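4.2 Where the table ended up, and what people kept on it

I want to slow down here, because this is the part of the study I enjoyed most and also the part the reviewers of our first draft wanted cut. In section 4.1 I went through the floor plans. Floor plans are fine, but they don't tell you much about how a shared room gets lived in, and for that you have to look at the tables (and under them, and behind them).

The rooms at Skostorstead all came with plain walls, wood floors and one table, and people could put that table wherever they liked. We logged 2,716 table-related entries over 365 days, and an awful lot of them come down to the same small tug of war: somebody wants the table closer to the outlets, and somebody else wants to be able to walk past it! I coded these as "reach" entries, using the Flirnis scheme with two categories of my own tacked on for packaging and for cables.

Packaging first. I hadn't planned on it being a category at all, but sleeves and bags kept showing up on tabletops and staying there, sometimes for weeks, right next to things people plainly used every day. 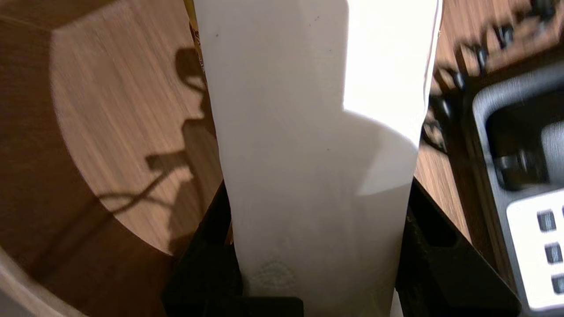
What I noticed in the diaries was that light, pale wrappings got treated as half trash and half storage. One household wrote in October that they were "saving it for something," and the something never got named. Trays and turntables pulled in the other direction. Once a round one landed on a table, the stuff around it tended to shuffle outward, and the middle became a spot you had to ask about before using. I'm calling this the center claim, after Wyss, although I use the term more loosely than that paper does.

Now the corners. A table near a corner does a funny thing to the strip of floor and wall behind it, which I'd call leftover space if that didn't sound so dismissive. You can't sit there, you can barely sweep there, and yet it's where the wall plates are, so everything that plugs in has to travel through it. Figure 3 has the sort of corner I mean, with the cable running from the lighter plate across the back wall and in behind the table.

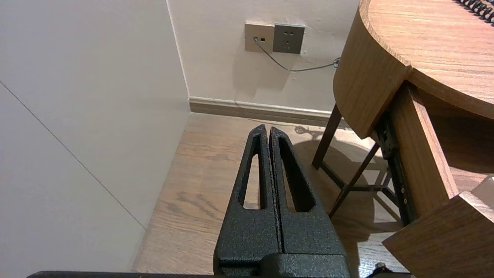

Fluselance Working Papers on Shared Rooms
By the Skostorstead study author

I should say how the cable entries were scored, as it matters for the table in 4.3. A cable hanging in a loose curve got a 2, and one pulled flat against the wall got a 3. Nothing fancier than that. I tried a finer scale for nearly 2 months and my scores drifted so badly that I threw it out. Loose curves came up more often where the table had been moved in the past year, and I read that as people leaving themselves some slack for the next move (they told me so in a few of the diaries, too, usually while complaining about dust).

The baseboard turned out to be a handy landmark for all of this. Residents described table positions by it constantly, as in "a hand away from the trim," and hardly ever by the windows or the door. 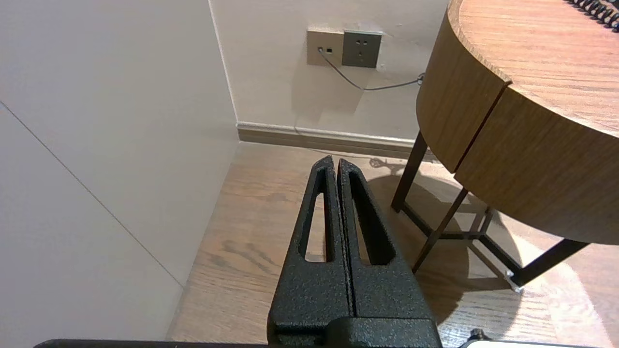
Last changed: June 13, 2021

Outlets are the other half of the story. With a data jack and a power outlet side by side, you'd think the two would pull the table equally, but the diaries lean hard toward power. People would happily let a thin network cable droop along a wall for a year, and then rearrange half a room over a charger that came up short. I found this in the small rooms and the large ones alike, and I don't have a good account of it yet. The interviews in section 5 get a little closer.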